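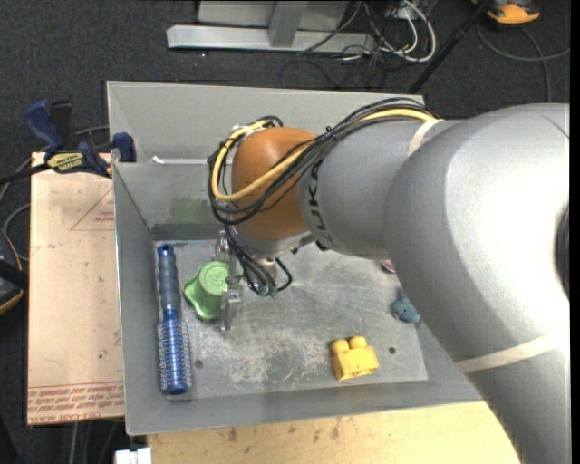
Green plastic cup shape with a wavy base, on its side in a shallow gray metal tray.

Home | Kitchen | Workshop | Laundry | Garden | Ask Mendley

Washing and Storing Plastic Molds and Cups

Plastic molds, measuring cups and sand toys get sticky after a few years in a drawer. Most of that is old grease that ordinary dish washing left behind. It comes off with a soak and a soft brush.

Fill the sink with warm water and a good squirt of dish soap. Put the pieces in and leave them for 16 minutes. Scrub the ridges with an old toothbrush, working along the groove. Scouring pads leave scratches that hold grease, and the piece will be sticky again by December.

If a film is still there after rinsing, make a paste of baking soda and a little water. Rub it on with your fingers, wait a few minutes and rinse. For cloudy plastic, use white vinegar and water in equal parts. Don't use vinegar on anything with a metal rim you care about.

Tomato stains rarely come out completely. A day or two on a sunny windowsill fades them.

Drying

Wavy and fluted shapes hold water in the folds. Lay them on their sides on a rack or a shallow tray, and turn them once. Stacked wet, they smell by the next morning. Wipe the tray when you are done, especially a steel one, which will spot.

Storing

Nest pieces only when they are fully dry. A square of paper towel between each one keeps them from locking together. If two are already stuck, put cold water in the inner one and stand the outer one in warm water. Wait 6 minutes and twist. Prying with a knife cracks the edge.

Keep plastic away from the cabinet beside the oven. I lost a set of Gusden gelatin molds that way, all of them bent to one side.

Removing price stickers

Peel off what you can. Rub cooking oil into the rest, leave it over lunch, then wipe and wash with soap. Nail polish remover takes the gum off too, but it will dull many plastics for good.

Smoothing a rough seam

Cheap molds often have a sharp line where the halves met. Wet a piece of 1000 grit paper and rub lightly along the seam. Finish with 3000 grit if the inside needs to release cleanly. Wash off all the dust before the piece goes near food.

Throw out any food mold with a crack in it. A cracked one is still fine for holding screws on the workbench.

Last updated 26 October 2022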